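Durulico Cullico

The Durulico Cullico is a two-armed household robot sold and rented for laundry work in private homes and small guesthouses. It was developed by a small team under the engineer Ilari Rautiainen, and it grew out of an older machine called the Metham, a one-armed model that could fold towels rather nicely but needed a person to bring them over first.

The Cullico has a multi-fingered hand on each arm, and its owners tend to speak of those hands with real fondness. It is meant for ordinary front-loading washers and the baskets people already have at home, so there is no special hamper to buy – a point the company's brochures come back to again and again. A rental costs 600 dollars a month and includes a home visit, during which a fitter teaches the robot where the washer stands and which way its door swings.

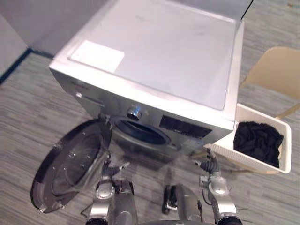 Loading is the task most buyers ask about, and it is also the one that has changed the most over the years. Early units took 9 minutes to move a basket of clothes into the drum, and the software release known as Cha, written by Shaimaa Ragab and Joon-young Yoo, brought that down to five. Socks still give it trouble now and then, as they do the rest of us.

Reviewers have been mostly kind. Sang-wook Lim, who kept one for the whole of July, praised its patience with tangled sheets but found the 55-page manual heavy going, and wished the robot were a little quieter in the evening.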